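Robot Handling, Unit 4
Handout: notes after the open day at Godholm

These notes go with the visit to the Jaser workshop at Godholm in November. If you missed the coach, read them alongside chapter 6 and you should be able to follow next week's session. If you came along, please check them against your own notebook and tell me where I've got something wrong!

1. What the day was for

Jaser teach robot arms to pick things up by having people pick them up first. A person holds a gripper by its handle, moves it as if it were the end of the arm, and a camera on the tool records the whole business. Later the recording is turned into a path that an arm can try for itself. We had spent three weeks on diagrams of this, and I was delighted to see how quickly it made sense once the tool was in the room. Half the questions I'd been saving for the exam class got asked before the tea break.

2. Terms to know

Episode: one complete go at a task, from the first movement to letting go. The set we were shown holds 1,912 of them, of which 657 are pick-and-place with household bottles.

Marker: a printed black-and-white square pattern. Software that knows the pattern and its true size can work out where the marker is and which way it is turned. Revise the section on camera angles before you try the sums.

Grasp point: the place on the object where the jaws close. On a bottle, a grasp near the middle leaves less weight to swing about than one near the cap. (Those of you who drew every grasp at the neck in the October worksheet, have another look.)

Pose: position and tilt together. Position alone isn't enough, and you will lose marks for leaving the tilt out.

3. The grasping demonstration

The morning session was the one I'd most like you to remember. The staff talked us through picking, turning and putting down, then passed the tool along so that everyone could try it. It is heavier on the wrist than you expect, and after 20 goes you begin to see why they swap people over so often. Several of you found that you closed the jaws far too early, which is a lovely thing to discover by hand, as it's exactly the mistake the arm in the Sastton study made (see the reading list).

A smooth, rounded bottle is a harder test than a box. Flat jaws meet a curved wall along a narrow strip, so a small error in the angle lets the bottle turn in the grip. Watch the tilt of the object as well as the tilt of the tool, they don't always agree.

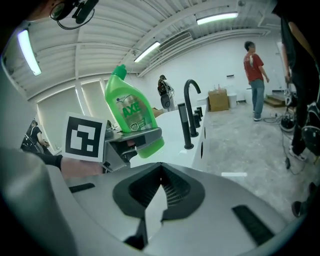
Rahimi thought the tilt mattered less than I make out, and argued that for bottles the closing speed does most of the harm: come in slowly and a poor angle will often sort itself out as the plastic gives a little. I'm not fully persuaded, but it's a good point and you are welcome to take that side in your write-up. Bring reasons.

4. The afternoon

Shorter, and mostly talk. We heard how episodes are checked and which are thrown out. Of 705 recorded in one batch, nearly all were kept, and the usual reason for losing one was that the marker had been hidden from the camera by an elbow or a sleeve. I had never thought about sleeves! Please add this to your list of error sources under "hidden marker".

5. Work to hand in

Write one side on a single grasp you made or watched. Give the object, the grasp point, the tilt at the moment of closing, and what you would change. A sketch is fine, with the jaws drawn from the side.

Then answer this: if the camera were fixed to the ceiling instead of the tool, which parts of the movement would be easier to record and which would be harder?

Hand in at the start of the next practical. Spare copies of the grasp sheet are in the tray by the lab door.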